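Replacing the hangers, part two

4 September 2023

The hall closet has a rod rated by its supplier, Vitside, for a distributed load. With winter coats on it, the rod sagged enough to touch the shelf bracket. I moved the coats to the cellar in March and have been working through the rest of the closet since then.

The hangers were the next item. Over the years the household had collected four kinds: wire from the dry cleaner, wooden with a bar, molded plastic, and two padded ones that came with a suit. Mixed types waste rod space. The shoulders sit at different heights, the hooks have different diameters, and a garment on a thick hanger pushes its neighbors out of line.

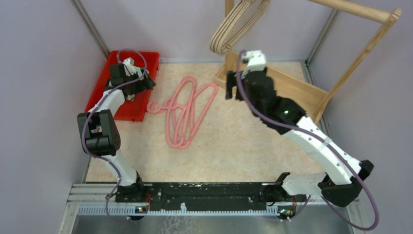
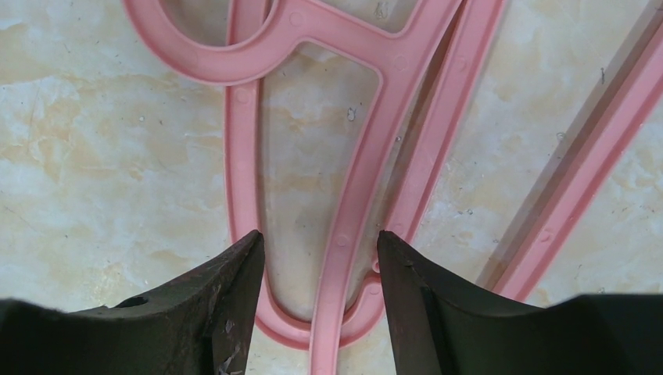
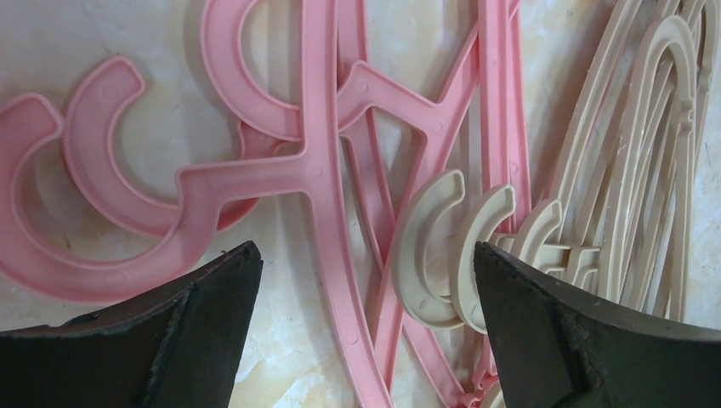

My sorting rule is by garment weight. Coats and jackets get wood. Shirts and anything knitted get plastic. Wire goes back to the cleaner, who accepts it in bundles. The plastic ones take the most time, and the pile of pink and beige hangers shows the reason: the open hooks lie over and under one another, so lifting one by the bar brings up its neighbor. I take the top one by the neck, turn the hook clear, then lift. Wooden hangers are simpler to store, as they nest along a rail with their shoulders together.

Each plastic hanger gets a check before it goes back. I look at the neck, flex the bar lightly, and run a thumb along the raised rim for burrs that would snag a knit. Whitening at the bend means it goes in the recycling crate.

Bijan Sharifi wrote after part one to recommend slim flocked hangers from Inell. I tried 2 of them. They hold silk well, but a damp shirt marked the flocking, and I hang shirts damp.

The rod itself is still the original. A center support from Cloutier is on order, with a screw spacing of 34 mm, so the existing holes will need filling first.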